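Staking New Trees: When to Do It, How to Do It, When to Stop
Speaker notes, Glenys Maihi, Callow Tree Consulting
Friday, May 31, 2019

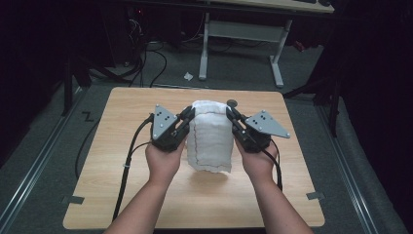
Start with the planting contract, since most of you in the room either write them or get called in after one has gone wrong. The usual contract has one line on staking: "All trees to be staked." It does not say how high, with what, for how long, or who takes the stakes away. Point to the slide. The white cloth is gripped on opposite sides, and it stands upright on the table, taller than it is wide. Two supports, one on each side, is the layout I will be talking about for most of this session. Then ask how many people have been on a site in the past year where the ties were still on a tree older than the contract. Wait for hands.

The Jullov survey

Background, keep it short. The town of Jullov asked us to look at its street trees planted under three separate contracts. We walked all of it on foot, 3845 trees. Kristof Goossens did the east side and I did the west. We used one form and checked each other's first two days so that we were scoring the same way.

We recorded species, trunk diameter, whether stakes or ties were present, tie height, any bark damage at the tie, and whether the root ball moved when the trunk was pushed by hand.

Say plainly that this was a one-time survey. We did not see the trees go in and we did not have good planting records for the oldest contract. I can tell you what we found on the day. I can't tell you what would have happened without stakes.

What we found

Old ties were the main problem. On the oldest contract it was common to find the tie buried in bark on one side. In a lot of those cases the stake itself had rotted at ground level and was being held up by the tree.

Second problem was height. Ties placed just under the lowest branch hold the trunk so stiff that it does not thicken much below the tie. Cut the tie and the top leans over. Crews see that, decide the tree still needs support, and put a new tie on. Stevens Street had a full block of these.

Third was trees that should never have been staked. Small stock with a good wide root ball, out of the wind, no foot traffic. (If someone asks about vandalism here, say it is coming up.)

Does it need a stake at all?

Test on site before deciding. Set the tree, backfill, firm the soil, water it. Then take the trunk at chest height and push gently. Watch the root ball and ignore the crown. If the crown moves and the ball stays put, leave it alone. If the ball rocks in the hole, support it.

Bare-root trees over 6 feet tall usually need support for the first season. Container trees vary. Container trees with circling roots need the roots dealt with first, and a stake will only hide the trouble until someone removes it.

On vandalism and mowers: a stake used as a guard is a guard. Write it into the contract as a guard, with no tie to the tree. A post on the traffic side keeps mowers back without touching the trunk.

How to set them

Two stakes, opposite sides, on a line at right angles to the main wind. Outside the root ball. I still see stakes driven straight through the ball because the hole was dug too narrow to do anything else.

Drive them into undisturbed ground. Stakes that stand only in backfill will move with the tree and do nothing.

Tie as low as will hold the tree steady. To find the height, hold the trunk low down, bend the top over, let go. If it doesn't come back up, move your hand higher and try again. Tie a little above the point where it comes back.

Use a wide, flat, soft tie. Wire in garden hose is still being sold and still being used, and the hose does not spread the load enough to matter. Leave slack. The trunk should be able to sway a couple of inches each way. Callow crews had trouble with this at first. They were proud of a tight job, and it took a season of going back over their work to change it.

Pass one of the sample ties around at this point. Collect it before the break.

When to take them off

Our standard is 12 months, with a check halfway. In Jullov most planting is done in October, so the check falls in spring, before the trunk puts on much growth. At the check, loosen anything that has tightened and do the push test again. If the ball is firm, take the stakes off then and don't wait for the full year.

If a tree still rocks at the end of the year, dig down and look. Planting depth and girdled roots are the first things to look for. Adding another year of staking is a decision for a person who has looked at the roots.

Contract wording

Read these slowly, people will be writing them down.

Trees to be staked only where the root ball moves after planting and watering.
Stakes to be placed outside the root ball, in undisturbed soil.
Ties to be flat, flexible, and set at the lowest height that supports the tree.
Contractor to inspect at six months and remove all stakes and ties no later than 12 months after planting.
Final payment held until removal is confirmed on site.

The last line does most of the work. Jullov put it in its newest contract. The Finulari housing project next door copied it, and we inspected there this spring. Of the trees due for removal, 16 still had ties on, all in one courtyard behind a locked gate.

Questions. If time is short, skip guying of large transplants and tell people to find me at lunch.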